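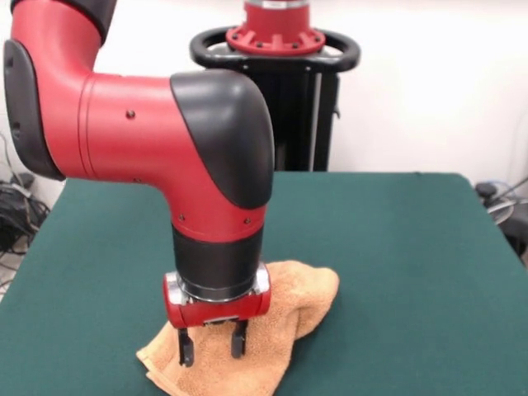 ## 6. Towel Handling Trial

This section applies to the Billero folding cell with software release 2375 or later. It covers one task: picking up a terry towel from the table and folding it in half twice. Sites that have not finished Section 5 (Arm Calibration) must do so first.

### 6.1 Scope and present limits

The Billero cell is supplied for evaluation. It does not replace a laundry attendant. In trials at the Astodum site, the cell completed 78 percent of 1000 towel folds without help from an operator. Most failures occurred at the first grasp, when the towel was crumpled and the fingers closed on two layers in place of one. Fitted sheets, socks, and garments with buttons are not supported.

### 6.2 Procedure

1. Confirm that the felt lies smooth across the table and that the emergency stop is within reach of the operator.
2. Drop one dry towel near the center of the table. Do not spread it out; the trial begins from a crumpled towel.
3. Select **Towel > Half Fold** and press **Start**.
4. Wait for the gripper to close on the fabric. The fingertips should be buried in a fold with the cloth pinched between them.
5. Press **Continue**. The arm lifts the towel, searches for a corner, and lays it out.
6. If no corner is found after six attempts, the cell stops and displays **Assist**. Straighten the towel by hand and press **Resume**.
7. Record the result on Form B as *complete*, *assisted*, or *failed*.

> **CAUTION:** Keep hands off the table while the arm is powered. Press **Pause** and wait for the steady amber light before touching the towel.

**Note:** A fold with edges out of line is recorded as complete if the towel can be stacked.

Completed forms are to be sent to Teodor Lungu, Itivton Service Office, by the end of May.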